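Flater Handheld Guide, Section 4: Memory Cards, Saves and Backups

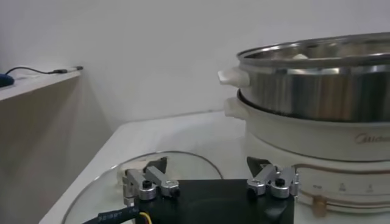 Last updated: October

Filed under: Handhelds > Set-up > Storage

The Flater will play games straight out of the carton without a memory card, and the leaflet in the carton makes a point of saying so. I wouldn't rely on it. Internal storage fills up after a couple of large downloads, and the system's way of telling you is to refuse to save in the middle of a game. Put a card in before you do anything else.

4.1 Choosing a card

The Flater takes standard microSD cards. Gerton sells its own card with the Flater logo on it, and the packaging claims it is "tuned for play." Linnea Moen and I loaded the same racing game from a Gerton card and from a plain one bought at a supermarket. The plain card was two seconds faster, and I put that down to chance. Buy whichever is cheaper, from a shop that will take it back.

Note: Cards sold at a suspiciously low price often report more space than they have. They work fine until they pass their true size, and then they start writing over your saves. Test any new card on a computer first.

4.2 Installing the card

1. Hold the power button until the menu appears and choose Full Off. Sleep mode is not off, whatever the dark screen suggests.

2. Open the rubber flap on the lower left side. Use a fingernail. The flap is held on by a thin strip and it will tear if you pull it sideways.

3. Slide the card in with the contacts facing the back of the console until it clicks.

4. Close the flap, turn the console on and go to Settings, Storage, Format Card.

5. Wait. The progress bar jumps to the end almost at once and then sits there. Give it 30 seconds before you decide it has frozen.

Caution: Formatting erases everything on the card. The warning screen has Yes already highlighted, so a tired thumb can wipe a card in one press. Move to No and read the screen before you go back.

4.3 Moving games to the card

1. Go to Settings, Storage, Manage Games.

2. Select a game and press the left shoulder button. Nothing on the screen tells you to do this.

3. Choose Move to Card. Leave the charger plugged in.

4. When the move is done, start the game once and load a save before moving the next one.

There is a Move All option. I tried it with a library of 137 games, most of them tiny puzzle things from bundles, and it stopped partway without an error. The games that hadn't moved were still in internal storage, so no harm done, but I had to go through the list by hand to find out which were which. Small batches are slower on paper and quicker in practice.

Note: Moving a game does not move its save file. Saves stay in internal storage unless you copy them yourself, as described in 4.4.

4.4 Backing up saves

Gerton would like you to use Clorerari, its online save service. It's free for the first 30 days and it mostly does the job. My doubts are about the word "automatic." Clorerari uploads only when the console is asleep, charging and on home Wi-Fi, all at once. If you usually switch the console off after playing, it may never upload at all. Look at the date next to each save before you trust it.

To make your own copy:

1. Close any running game.

2. Go to Settings, Saves, Export.

3. Pick up to 200 files. The console won't take more than that in one go, and it drops the extras silently.

4. Choose Card as the destination.

5. Turn the console fully off, take the card out and copy the SAVES folder to a computer.

6. Open the folder on the computer and check that none of the files show a size of zero.

Caution: Do not rename the files. The console matches saves by file name and will ignore anything it doesn't recognize.

Kerstin Solheim wrote in to say that exports from a Strand, the older model, can be imported on the Flater. I have got this to work with two games and failed with a third, which loaded but put me back at the title screen with no progress. Keep the Strand and its saves until you have played each game on the new console for a while.

4.5 If the card isn't recognized

Turn the console fully off, take the card out and put it back in. If that doesn't help, try the card in a computer. A card that the computer can't read either should go back to the shop.

The help pages also recommend cleaning the contacts with a "Flater care cloth." A dry cotton swab is fine. Don't blow into the slot.

If the computer reads the card and the console doesn't, install the latest system update and format the card again using 4.2, after copying everything off it.

Sign up for our newsletter to hear when a guide is updated. You can unsubscribe at any time.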